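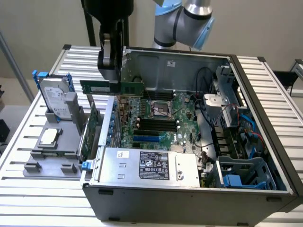
Pre-show safety check, Carnier Hall, Vivesberg
Event: Plomance winter songbook concert, one night, seated
Checked by: Rhiannon Mathias, on behalf of the touring party
Time in: 2 p.m. Doors: 8 p.m.

Marks used: OK, FIX BEFORE DOORS, NOT ACCEPTED

1. Load-in and stage access
Dock ramp, grip and edges: OK
Stage left stairs, handrail: FIX BEFORE DOORS
The venue says the rail was tightened in June. I leaned on it and it moved. Whoever tightened it should come and lean on it too.

2. Stage deck
Deck level and locked: OK
Choir risers, rear guardrail: OK
Choir risers, leg clamps: FIX BEFORE DOORS
5 clamps not fully closed on the top tier. That tier has the basses on it, and they stamp in the second carol. House crew told me the risers "never shift." No record of anyone checking.

3. Overhead
Lighting bars, safety bonds: OK
Hanging snowflakes (set piece): NOT ACCEPTED
Supplier Chevalier sent a load sheet for a different set piece, with a different weight and different hook points. I was told it was "basically the same." Flakes stay in the crate until the right sheet arrives. The artist's manager is unhappy about this and has my number.

4. Electrical
Stage power, trip test: OK
Fairy lights on piano and mic stands: FIX BEFORE DOORS
Two strings are marked indoor use and are fine. The third has tape where the plug meets the cord. Replace it.
Cable ramps across center aisle: OK, but see 6

5. Effects and flame
Real candles: NOT ACCEPTED
The rider asks for 200 candles along the front of the stage. The promoter's email says they will be "supervised at all times" and does not say by whom. Battery candles were offered last tour and looked the same from row two.
Snow machine, fluid data sheet on site: OK
Snow machine, floor test: FIX BEFORE DOORS
Test run left a slick patch by the harp. Move the machine upstage or turn it down, then test again with someone walking on it in show shoes.

6. Exits and audience areas
Exit signs lit: OK
Rear left exit: FIX BEFORE DOORS
Merch table set up in front of it. Moved while I watched. I will look again at 7:30 – these things drift back.
Wheelchair spaces, clear route out: OK once the cable ramp is shifted one row forward

7. Sound level
Limiter fitted and sealed: OK
Limiter reading at soundcheck: not seen. The engineer read it out to me from the desk. I want to see the display during the brass number.

Recheck of all FIX items at 7:30 p.m. with house manager present. Doors stay shut until both of us sign.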